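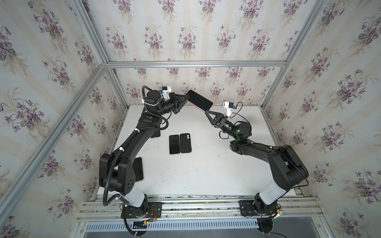
Black phone with the pinkish edge, over the white table

Getting glue haze off a white tabletop next to wallpaper
posted by Halina Piątek, 08/09/2026
Viewed 2159 times

I have a white tabletop with floral wallpaper going up right behind it. Last week I peeled a strip of double-sided tape off the table and it left a gray, tacky patch that picks up dust. I tried dish soap and warm water twice. It got lighter but it still grabs a sheet of paper if I lay one down.

I also want to clean my phone while I'm at it. It has a pinkish edge and there is a line of grime where the edge meets the glass. Can I use the same stuff on both? The wallpaper is plain paper, no vinyl coating, and it has already stained once from a wet sponge – so I don't want to spray anything near it.

Bogumił Urbańczyk

Don't spray. Put the cleaner on a cloth, away from the wall, and wipe toward yourself. For tape glue I start with plain cooking oil on a paper towel. Leave it on the patch for ten minutes, rub in small circles, then wash the oil off with dish soap. If there is still a haze, try rubbing alcohol on a corner first. Some white tops go dull from it.

Tape a strip of kitchen foil along the bottom of the wallpaper only if the tape is the low-tack painter's kind. I used ordinary tape once and took the pattern off with it.

Keep the oil away from the phone. For the seam, turn it off, take it out of its case and use a dry soft toothbrush. Then a barely damp microfiber cloth for the glass.

Ksawery Krajewska

just use a magic eraser, worked on mine

Dace Koppel

Careful with the eraser on anything glossy. It is a very fine abrasive and it left a matte spot on my Flurkberg desk that shows whenever the lamp is on. I'd go with the oil.

One thing to add about the phone: a wooden toothpick is fine for the grime along the edge, but stay out of the speaker holes and the charging port. I pushed lint further into mine and the repair place in Tulau charged me 46 to get it out.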